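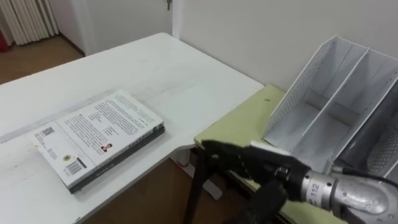 My mother kept a house of 13 rooms with no help except a carpet sweeper and three kids who hid when they heard it coming, and I think of her every time somebody tells me the robots are about to take over the housework. I've been hearing it since I was small. I'm now old enough to have a drawer just for reading glasses, and I still put the books away myself.

Books are what got me going on this, so let me start there. My neighbor Wayne McKinnon and I have a running argument that began over the fence one Saturday in April and has gone on ever since, mostly in his kitchen, where the coffee is better. Wayne ran a machine shop for most of his working life and he's a believer. He says a hand with proper fingers changes everything, and that once you have the fingers the rest is just practice. I said fine, then let it tidy a desk. Take two books lying one on top of the other and stand them up in a file organizer. That's all! I wouldn't even ask it to dust.

Well, he thought I was letting him off easy, and I thought I had him, and we've both had to back up a bit.

I hadn't really watched my own hands do it before. A book lying flat on a table is a mean little thing to pick up, because there's nothing to get under. I slide it toward me until it hangs over the edge, pinch it there, and then somewhere in the air I turn it upright and aim it at a slot, and all that time my thumb is keeping the cover from flopping open. If it's a paperback it bends on me. If there are two in a stack, the bottom one likes to come along for the ride. And then the slot! A wire mesh organizer is light, and if you catch the divider with a corner the whole business scoots back and bangs the wall. I do it a dozen times a week and couldn't have told you any of that.

Wayne's answer was that his old shop had a loader that put blanks in a press all day and never dropped one. I believe him. But every one of those blanks was the same blank, sitting in the same place, and no one ever left one crooked under a seed catalog with a pair of scissors on top. My house is nothing but crooked. His is too, though Colleen Marchand down the street says he cleans before she comes by.

Colleen, by the way, has a robot vacuum, and she paid $296 for it and loves it like a pet. It does a decent floor. It also needs the chairs up, the cords up, and the bath mat hung over the tub, so by my reckoning she does half the chore and it does the pleasant half. She says I'm being stubborn. (I am, but I'm also right about the bath mat.)

So can they do it yet? My feeling is that they can do some of it, slowly, if somebody sets things out nicely first. Picking up one book, I'd say yes, and I'd enjoy watching. Walking into my back bedroom and knowing which pile is finished and which pile I'm still pretending I'll read, no, and I'm not sure I could explain that one to a person either.

Wayne has bet me a pie that I'll have a machine shelving my books before he turns eighty. I took the bet. I'd be happy to lose it, and he likes cherry, so I've got time to work on my crust.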